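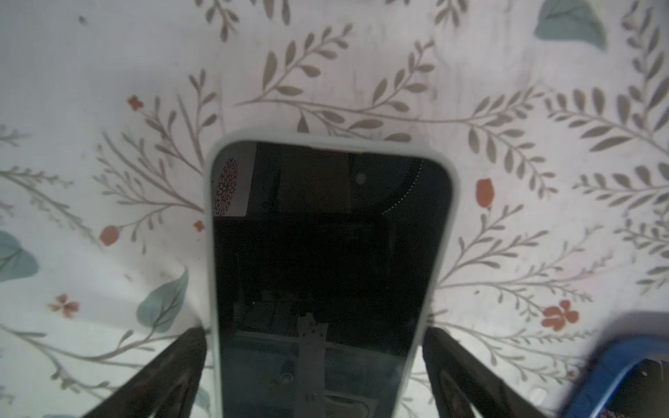 Every public website has a navigation menu, and most of them were arranged by whoever won the argument in January. The health department in Vondemia had a menu that matched its organization chart exactly, down to the fonts, so a parent looking for the school vaccination form had to know that forms belonged to Records and Records belonged to Support Services. Most people do not know this. They are standing in a kitchen, they pick up a phone that has been lying face-up on a printed cloth with its screen dark, and they have one question for it. If the menu can't answer in a few taps, they call the front desk, and the front desk gets to read the menu aloud.

What follows is how I sort out a menu for a small public site. It takes a couple of weeks of part-time work and a lot of index cards. You don't need special software, although someone will try to sell you some.

Step 1. List what you have

Open a spreadsheet and give every page its own row: title, address, who looks after it, when it was last touched. Vondemia believed it had 100 pages. It had 336. The extras included a dental program that had closed, a newsletter with one issue, and a page titled "New Page (copy) FINAL" that was, to be fair, the best written thing on the site.

If your system can export a page list, use that. Ours ran on a content system called Vlad, which could export the list but sorted it by page length for reasons of its own. Re-sort by address and you'll see the shape of the old menu right away.

Leave a column blank for decisions. You'll fill it with one of three words: keep, merge, remove. Don't argue about wording yet. There will be time.

Step 2. Find out what people came for

Three places to look, in the order I'd look in them:

Site search logs. Export the last year and read the most common searches. People type what they couldn't find, in their own words and with their own spelling.

The phones. Sit near the front desk for a morning with a notepad. Write down the question as it was asked. "Is the flu shot thing still happening" is worth more to you than "immunization scheduling inquiry."

Page visits. Useful, but careful: a page can be popular simply by being where everybody gets lost. Our Staff Directory was a hit for years on that basis.

Boil all this down to a list of 40 tasks at most. Write each as something a person wants to do: get a copy of a birth certificate, report a restaurant, find a walk-in clinic. If a task begins with "learn about our," cross it out and apologize to the director later.

Step 3. Sort cards

Put each task on a card. Hand the stack to someone who doesn't work for you and ask them to make piles that belong together, then name each pile. Library patrons are good for this. So are people in waiting rooms, who would sort gravel if you asked nicely. Ask first whether they have the time, and let them stop whenever they're called in.

Stay quiet while they do it. This is the hardest part of the whole job. When somebody puts "report a restaurant" in a pile called "Gross," your only duty is to write down "Gross."

Keep running sessions until the piles start to look alike. Then note two things: which cards always travel together, and which card keeps ending up alone at the edge of the table. The first group is a menu section. The loner probably needs a link on the home page.

Step 4. Draft the top level

Aim for five to seven sections. Use the names people gave their piles, cleaned up where necessary ("Gross" became "Food safety," with some regret). A few rules I keep taped inside a notebook:

Start with the plain noun. "Clinics" beats "Access to Care."

No section called Resources. It's a drawer with a label on it that says Drawer.

No acronyms, including the one you're sure everyone knows.

If two labels could both hold the same page, one of the labels is wrong.

"About" goes last. It's fine. The director will still be able to find it.

Step 5. Test it before you build it

Type the menu as an indented outline and print it. Read someone a task and ask them to point to where they'd go, then show them the next level down and ask again. Mark each attempt as straight there, got there eventually, or gave up.

My colleague Cyrill Wyss ran this for the Seltska library and found that nearly everyone looked for meeting rooms under "Visit," while the library had them under "Community Engagement." He moved one line in the outline. The staff discussion about moving it went on a good deal longer than the test.

Fix the worst failures, print again, and test with new people. Old testers have learned your menu and will flatter you.

Step 6. Check it on a small screen

A menu that reads nicely across a desktop page can turn into a very long list behind a button on a phone. Open a working draft on an ordinary handset and check:

Does each label fit on one line?

Can you tell whether tapping a label opens a page or opens more menu?

After two taps, can you still tell where you are?

Is the search box visible without opening anything?

Try it one-handed. Then try it outside, where the pale gray text that everybody loved in the meeting will quietly vanish.

Step 7. Move things, and leave a forwarding address

Redirect every old address to its new one. All of them, even the newsletter. Clinics print addresses on flyers and the flyers stay on refrigerators for years. Mosov, the contractor who hosted our site, needed the redirects as a two-column sheet, old address on the left. Ask your own host which format they want before you spend an afternoon making the other one.

Publish in the morning, early in the week, and keep the old page list handy. Read the search logs again after a month. If people are still typing "flu shot thing," put the flu shot thing on the home page.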